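Fifty more by Friday

Quick one tonight, hands are tired. Collection week three on the Oltollow table and I promised I'd write up how it's going before I forget all of it.
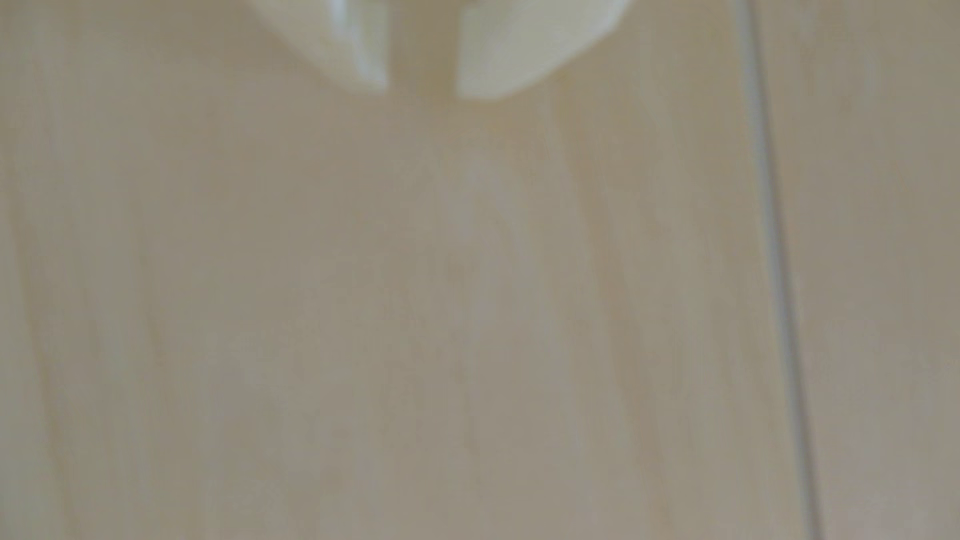 Where we are

41 good ones. Goal is 100 for this task, so not halfway, and I told Noeline we'd be past 50 by Friday. We are not going to be past 50 by Friday unless I do a morning session too. Might do a morning session too.

The task, for anyone who hasn't been following: pick up a flat wooden tile from the table, turn it over, set it down inside the tray. Stupidly simple for a person. You do it while talking. Through the teleop rig it takes me maybe half a minute when I'm fresh and forever when I'm not, and the policy learns from whichever one I give it. So if I'm slow and wobbly at 9pm it learns slow and wobbly.

Project is called Vordale, which was the name on the folder when I joined and I've stopped asking. Before me Ostap Nazarenko did the first big set, 800 episodes of plain pick and place, all last spring. He finished in May and I think he still doesn't like looking at a tray. The plan is to start from a model trained on his 800 and add my flips on top. My 100 should be enough. That's the theory anyway.

What counts as good

We argued about this for most of Tuesday so I'm writing it down.

An episode is good if the tile ends up in the tray, other side up, and I didn't have to let go of the controller in the middle. A regrasp is fine. Two regrasps is fine. Ostap wanted to throw those out, his set is very clean and he's proud of it. Noeline Rewi (she trains the models, I just make the data) wants them kept, her point being that a robot that has never seen a fumble has no idea what to do after one. I'm with her, partly because it means I keep more episodes.

Not good: tile off the table. Tile pushed along with a knuckle of the finger in place of being picked up. Anything where I was obviously thinking about what to do next, hand hovering for ages. Those I delete straight away or I get attached to them.

The approach problem

Going down to the table is the hard part. The tile is thin so the fingertips have to get really close to the wood before you close, and the view from the wrist goes all soft down there. Wood under the fingers, wood tile, wood everything. I asked if we could put a dark mat down and the answer was no, Ostap's 800 were all done on bare table and they want it to match. Fair.

So I've been doing it by feel, except there is no feel, there's no force feedback on this rig. I go down slow, stop, go down a hair more, stop. Then close. You can see it in the plots as a little staircase at the bottom of every episode. Noeline noticed before I did. She trained a quick test on my first batch and the arm did the staircase too, exactly my stutter, on its own, with no one touching anything. Kind of horrible to watch. Like hearing your own voice on a recording.

I've been trying to smooth it out since. One trick that helps — pick a mark on the table before you start down, a bit of grain, the join between boards, whatever, and watch that, don't watch the fingers. Got it from someone at Kwiatkowski who does this all day. My last dozen or so are noticably better.

Variety

Second thing I got wrong. The first batch I always put the tile in more or less the same spot, near the middle, because that's where my hand goes when I reset. No reason for it. The test model was great there and hopeless anywhere else. Put the tile near a corner and it went and grabbed at the middle, very confident.

Now before each one I close my eyes and drop the tile. Low tech but ok. Sometimes it lands right over a seam and those are good hard ones, the edge of the tile sort of disappears in the line. I do the tray the same way, shove it a little with my elbow. And I swap tiles every few episodes so it's not one color all the way through.

Lights too. Daytime sessions by the window look nothing like the evening ones, so doing both is on purpose now. It was not on purpose before, I just have a job.

Boring stuff that ate my week

Lost a whole evening to a full disk. The recorder doesn't complain, it just writes empty files with nice names. Check your disk.

The gripper drifted open a little over a long session, so "closed" wasn't closed, and the tile would slide. Rehoming it at every break now. Anberg sent us a firmware thing that's supposed to fix it, haven't dared install it mid-set.

Label names. I typed flip_tile and tile_flip in the same afternoon. Half an hour with a script to fix it, then ten minutes finding out the script had a typo in it as well.

Next

Morning session tomorrow if I get up. Then the rest of the set, then Noeline does a propper training run over the weekend and we find out whether the staircase is gone. If it is I'll post the plots next to each other. If it isn't I'm probably redoing the first batch and you won't hear from me for a bit.

Ok, bed.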